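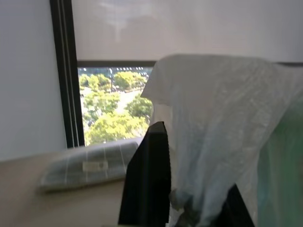
Un estor a medio bajar, con vistas a los árboles.

A las tres de la madrugada, la bomba de alimentación de un niño pita con la misma nota que el microondas. Titilayo Amadi lo aprendió el primer invierno, cuando se levantó dos veces a rescatar una sopa que no existía. Su hijo mayor tiene una enfermedad neuromuscular, come por sonda y duerme mejor que ella.

Amadi lleva la cuenta de las gestiones en una libreta de tapas duras. En el último año apuntó 1.092 llamadas, de las cuales 715 fueron para que alguien le dijera que debía llamar a otro sitio. El servicio de respiro familiar, que gestiona la empresa Clollance, le concedió 300 horas en mayo – con la condición de solicitarlas por escrito, con antelación y explicando el motivo del cansancio. Puso «hijos». Se lo devolvieron por falta de concreción.

La silla de ruedas tuvo su propia novela. El modelo Mockus llegó con un reposapiés para un adulto alto y el niño tenía seis años. La distribuidora, Allstead, propuso esperar a que creciera.

El hermano pequeño, entretanto, ha aprendido a purgar la sonda y a contestar al teléfono con voz de señor. En la asociación Porar, donde se reúnen los martes por la tarde varias familias del barrio, hay un grupo solo para hermanos. Meriendan, se quejan y juegan al futbolín. Los padres, en la sala contigua, hacen lo mismo sin futbolín.

Amadi ha pedido uno. Le han dado un formulario.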